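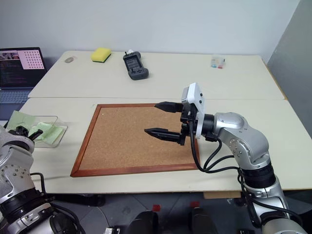 January 18, 2022
By the Anwood Editions Catalog Desk
2 min read

The Villmont Inheritance
An Inspector Eskola Mystery, Book 4

A retired judge is found dead in the locked reading room of the Villmont town library, with a page torn from the visitors' register in his coat pocket. The page is 17 years old. Two of the names on it belong to people who have sworn they never met him.

Inspector Eskola is sent north to close the matter before the August court session begins. The inquiry leads instead to Drerneo, a hill village whose residents sold their land in a single afternoon and have refused to discuss the sale ever since.

The fourth novel in the series may be read independently of the earlier titles. This edition includes a map of Villmont, a list of characters and the short story "The Ferry Clerk," previously available only to subscribers.

Available in hardcover, paperback and large print. Reading groups ordering 15 or more copies of the paperback receive a printed discussion guide with their shipment. Libraries may order through their usual supplier or directly from Anwood Editions.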